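Wireless Channels and Coding, Handout 3
Getting started with multiple antennas

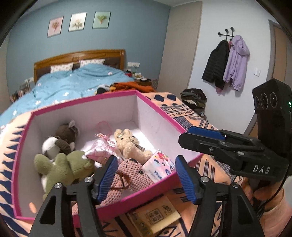

Last time we ended with a single transmit antenna, a single receive antenna, and a channel that kept fading on us at the worst moments. Today we add antennas, and this is where the course gets really fun! Please have your linear algebra notes handy, especially the page on singular values.

1. The model

With N transmit antennas and M receive antennas, we write

y = Hx + n

Here x is the vector we send, y is the vector we receive, n is the noise, and H is an M by N matrix of channel gains. Each entry of H is a complex number: how much one particular path shrinks the signal and how far it turns the phase. For now H stays fixed over one block of symbols and changes between blocks (we called this block fading in Handout 2).

2. Two things you can do with extra antennas

Send the same information over several paths. If one path fades, another may be fine. We call this diversity, and on an error rate plot with log scales it shows up as a steeper slope.

Or send different information at the same time in the same band. This is spatial multiplexing, and I still remember how odd it looked to me as a student - you pile the streams on top of each other on purpose, and then you pull them apart with a matrix! The number of streams you can separate is limited by the rank of H, so it can never be larger than the smaller of M and N.

You can trade one against the other, and we'll draw that curve on the board.

3. Receivers

Zero forcing: multiply y by the pseudoinverse of H. Interference between streams is gone, but if H is close to singular the noise gets blown up badly.

MMSE: add a term that depends on the noise level before inverting. At high SNR it behaves like zero forcing, and at low SNR it behaves like a matched filter. Try to show both limits yourself before looking at the solution sheet.

Maximum likelihood: search every possible x and keep the one that makes Hx closest to y. Lovely performance, terrible cost. With 16-QAM and four streams that's 65,536 candidates for every single received vector.

4. The Woseck measurements

Güven Gündoğdu has kindly shared the Woseck channel set with the class. The file holds 3,294 channel matrices, all 4 by 4, and 979 of them are tagged as line of sight. Plot the singular values for the two groups separately. I won't spoil it, but look hard at the smallest one. The gains are already normalized, so please don't normalize them again (several very good reports lost points to this last April).

5. Exercises

a. Show that the rank of H is 1 when every row is a multiple of the first row. What does this mean for multiplexing?

b. Simulate a 2 by 2 link with QPSK and compare zero forcing with MMSE from 0 to 20 dB. Count at least 100 bit errors at each point before you trust it.

c. Repeat (b) using the line of sight matrices from Woseck, taking the upper left 2 by 2 block of each.

d. Optional, and my favorite: add one receive antenna to (b) and explain the change in slope.

Questions about the data file go to Güven, and questions about the derivations go to me. Bring your plots for (b) to the next lecture, even if they look wrong.

Guangming Qian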